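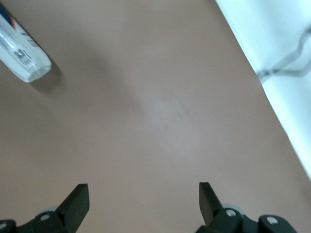
J. McGrath
Lab instructor, Intro to Robot Learning

Week 5 handout: Gathering examples by hand

Welcome back, everyone. Last week we talked about what a learning system does with its examples, and I promised that this week we would get to the part where you make them yourselves. It's slower than most people expect, so bring a snack for the break and wear shoes you can stand in!

A quick reminder of our words. An "episode" is one try at the task, from the moment you press record to the moment you press stop. A "set" is 16 episodes by the same driver. Each pair will turn in two sets, so 32 episodes in all, and when the whole class is done we should have 300 or so left after we throw out the bad ones (and there will be bad ones, mine included).

Our task is the plain one: pick up a plastic bottle lying on its side and set it down again somewhere else on the table. I know it sounds small. But think about what the wrist camera gets to see at the start of an episode. The two black fingers are open at the bottom of the view, there's a wide stretch of bare tan table, and the bottle is way up in the corner with only part of it showing. It's see-through, too, so the label and the shadow may be the easiest things for the system to hold on to. You and I know right away that it's a bottle. The system has only your examples to go on.

So please start from hard places as well as easy ones. Put the bottle near the middle for some episodes, off to one side for others, and turn it a little each time. If every episode in your set begins the same way, the system will learn that one beginning very nicely and get lost everywhere else. I did exactly this my first year, with 38 episodes I was very proud of, and had to redo the lot.

While you are driving, move at a steady pace and try not to stop and think halfway down. If you do freeze up, finish the episode anyway and mark it "slow" on the sheet. If you miss the bottle and then recover, keep that one, I love those. If the bottle rolls off the table, press stop and mark it "drop."

Before Friday:
Read the Flisik chapter on labeling, just the first half.
Sign up for a table time with your partner.
Write down three starting spots you'd like to try, and bring the list with you.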